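Why Things Float

Put a steel spoon in a sink full of water and it goes to the bottom. Put a steel ship in the sea and it stays up. The ship is far heavier than the spoon, so weight alone does not decide what floats. Two measurements decide it: how much an object weighs, and how much water it pushes aside.

Pushing water aside

Two things cannot be in the same place at once. When an object goes into water, the water that was there has to move. Scientists call this displacement. You can see it in a bathtub. The water level rises when you sit down and drops when you stand up.

The water you push aside pushes back. It presses on every side of the object, and it presses harder the deeper you go. The bottom of an object is deeper than its top, so the push upward on the bottom is stronger than the push downward on the top. The difference between the two is called the buoyant force, or buoyancy.

The size of the buoyant force follows a simple rule. It equals the weight of the water that was pushed aside. The rule was worked out more than two thousand years ago and it is still used by people who design ships.

Working out a case

Suppose a block weighs 468 grams on a kitchen scale. It will sink into the water until it has pushed aside 468 grams of water. If it can do that before it is completely under, it floats. If it is completely under and has still pushed aside less than 468 grams, it sinks.

One cubic centimeter of fresh water weighs very close to one gram. That makes the arithmetic easy. If the block has a volume of 603 cubic centimeters, it can push aside up to 603 grams of water. It needs only 468, so it floats, with part of it above the surface. If the block has the same weight but a volume of only 174 cubic centimeters, it can push aside no more than 174 grams. It sinks.

Density

Dividing the weight of an object in grams by its volume in cubic centimeters gives a number called density. (Scientists use the word "mass" here in place of weight. On a kitchen scale the two come to the same thing.) Water has a density of 1. A solid object with a density below 1 floats in water, and one with a density above 1 sinks. Most kinds of wood are below 1. Steel is close to 8.

Foam is mostly gas held in very small bubbles. It takes up a lot of space and weighs very little, so its density is low. It floats high, with most of it out of the water.
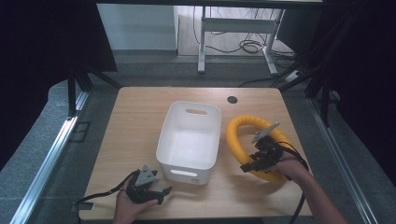
Hussam Atallah writes that his class at Salameh tested a foam ring and an open plastic tub, and the tub floated until somebody tipped it, then went straight down. He asks why the ring did not do the same when they held it under and let go.

The tub and the ring float for different reasons. Foam has its gas sealed inside the material. Pushing it under does not let the gas out, so its density stays low and it comes back up. An open tub holds air only because its walls keep the water out. While it is upright, the tub and the air inside it count together as one object with a large volume. Once water comes over the rim, the air leaves. Now only the plastic itself pushes water aside. Some plastics have a density a little above 1, and a tub made of one of those will sink. Other plastics are a little below 1, and a tub made of those will stay near the surface even when it is full of water.

A ship is the same as the upright tub. Its steel shell is wrapped around a very large amount of air.

Try it

You need a bowl of water and a lump of modeling clay.

Roll the clay into a ball and put it in the water. It sinks.
Take it out, dry it, and press it into a wide, shallow cup with thin walls.
Lower the cup slowly onto the water with the open side up.
Add coins one at a time and write down how many it holds.

The weight of the clay did not change between the first step and the third. Its shape did. If your cup leaks, press the cracks closed with a finger and start again. A wider cup usually holds more coins than a tall one, which tends to tip over.

Salt water

Sea water has salt dissolved in it, so each cubic centimeter weighs slightly more than fresh water. A floating object does not need to push as much of it aside. A ship that sails from a river into the sea rises a little.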